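Three controllers, one simulated kitchen

The Tinden workshop in Sondulstead spent 11 days in April running the same arm through the same chores with three different controllers. Two came from Ogilvie and one from Cimell. The arm never left the computer, and neither did the rooms it worked in.

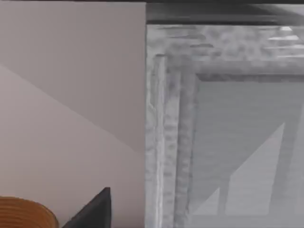

Camera choice mattered more than the team had planned for. The Cimell controller takes its depth from a pair of color views, and it did well with matte objects and plain walls. Glass gave it trouble. A gray glass-fronted unit, with a pale angular reflection across its inner panel, is a hard thing to measure when the software reads a soft edge as a solid one. A coiled basket is easier, as its bands give the matcher plenty to hold on to. Both Ogilvie models lean on a stored map and were less bothered, though they were slower to start.

Each controller got 17 tries per chore. The older Ogilvie finished the most, the Cimell was quickest when it finished at all, and the newer Ogilvie stopped often to replan. Tinden will repeat the glass tests in May with a wrist camera added and the lighting turned down.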